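Drundance Wardrobe Project: progress report
August 24, 2020
From: Amber Hartley

Hi all,

I promised you something longer than last time's three-line email, so get comfortable! The short version is that the sorting is going well, the storage is not going quite so well, and we still have money left.

First, the clothes. We have now been through 673 pieces, and 223 of those have been folded, tagged and put on the list for the December giveaway. The rest are waiting for mending or a second look (I keep changing my mind about the coats, sorry). Murano sent over two more loads after the first one, and they were much better sorted than I expected, so please pass on my thanks if you talk to them before I do.

We've moved most of the folding to the bed in the spare room. I was hoping to use the long table, but the Kotov boxes have taken that over completely, and a bed turns out to be a nice height if you're sitting down. The unfolded pile goes up at the head end, T-shirts get laid out face-down in the middle, and then it's hem up, sleeves in, done. Sweaters are slower. They slide off everything, and I've started rolling them instead.

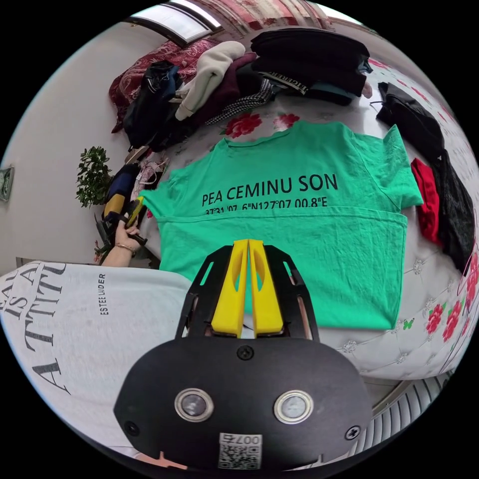
Green T-shirt laid face-down on the rose bedspread, with a pile of clothes at the head of the bed.

On to spending. We've used $3,896 of the grant so far, mostly on bins, hangers and the van. I had put the shelving down for this period too, but Wysocka pushed the delivery back and I didn't want to pay before I'd seen it. So that line is still at zero, and you'll see it in the next report instead.

What I could use from you is a yes or no on buying a second garment rail. The one we have leans badly when the winter things are on it, and I'd like to get that fixed before the coats come back from mending. I can send the quote over whenever you want it.

Next up is kids' sizes, then the bag of odd belts I've been avoiding since the start.

Thanks again, and call me if anything here doesn't add up!

Amber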